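# Akine Paediatric Infusion Practice Arm

The Akine is a child-sized practice arm for teaching cannulation, blood sampling and care of an IV line. It is supplied by Hiltside to nursing schools, children's wards and community teams. The arm matches a child of five to seven years and comes ready to use, with one set of veins fitted and one spare set in the bag.

## What it is for

Students can practise on the back of the hand, the inside of the elbow and the forearm. The veins are narrower than those in an adult trainer and sit a little deeper under the skin, so the needle angle taught on an adult arm will usually go straight through. Most users need several tries before they get a good flashback, and the arm should be booked for a full session for that reason.

The arm can also be used for:

- flushing and locking a cannula
- splinting and taping on a small limb
- drawing a sample from an existing line
- spotting a line that has slipped out of the vein

It is not suitable for injections into muscle. The foam core is not replaceable and will hold fluid if it is punctured deeply.

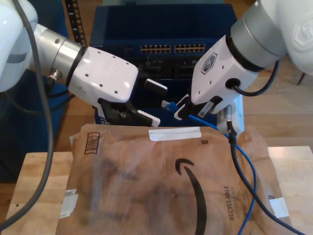
## Skin and veins

The skin is a single sleeve that rolls off from the wrist end. It closes up after each needle and can take up to 500 punctures before it starts to leak, fewer if students keep to one spot. Turning the sleeve slightly on the core between groups spreads the wear.

Veins are sold in sets. A new set takes a few minutes to fit: pull the old tubing out by the shoulder connector, wet the new tubing and feed it back along the grooves. Talc should not be used inside the sleeve. It clogs the grooves and makes the next change much harder.

Three skin tones are available. Please give the tone code when ordering spare sleeves, as they are packed separately and cannot be swapped once the bag is open.

## Fluid supply

The arm is fed from a 600 ml bag hung on an ordinary drip stand. Simulated blood comes as a concentrate and is made up with cold tap water. Do not use food colouring, which stains the lighter sleeves for good.

Pressure is set by the height of the bag. For a well child, hang it level with the top mark on the stand clip. For a dehydrated child, drop it to the lower mark and the veins will feel flat and hard to find. The older Dodstead stand clip has only one mark and does not fit this arm.
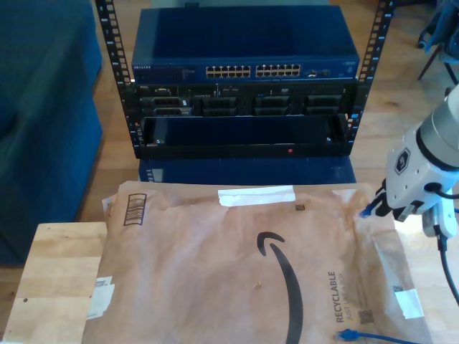
Sun-ja Na

## Cleaning and storage

Drain the arm at the end of every session. Run clean water through until it comes out clear, then push air through with the large syringe provided. Wipe the sleeve with mild soap and water and dry it before it goes back in the bag. Alcohol wipes are fine for practising skin preparation but should be rinsed off afterwards.

Store the arm flat, away from radiators and direct sun. Newsprint and ballpoint ink both transfer to the skin and cannot be removed.

Arms that have been stored wet tend to grow mould in the elbow bend. If this happens the veins and sleeve both need replacing, and the core should be left open to the air for a week.

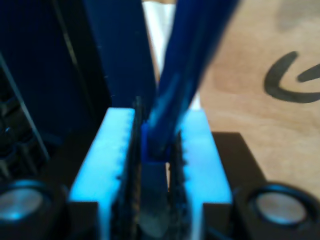
## Size and contents

| Item | Detail |
|---|---|
| Length, fingertip to shoulder plate | 55 cm |
| Fluid bag | 600 ml |
| Skin sleeve | one fitted |
| Vein sets | one fitted, one spare |
| Syringe | one, large |
| Stand clip | one, two marks |
| Concentrate | one bottle |
| Carry bag | included |

The drip stand, cannulas and dressings are not included.

## Ordering and returns

Arms are sent out from our Haworth store. Unused arms can be returned within 30 days in the original bag. Opened vein sets and concentrate cannot be taken back. Repairs to the shoulder plate are done by us, and the arm must be drained and dry before it is posted.

For tone codes, spares and orders from more than one department, ask for Jovita Magaña on the Hiltside training desk.

Page last checked September 27, 2020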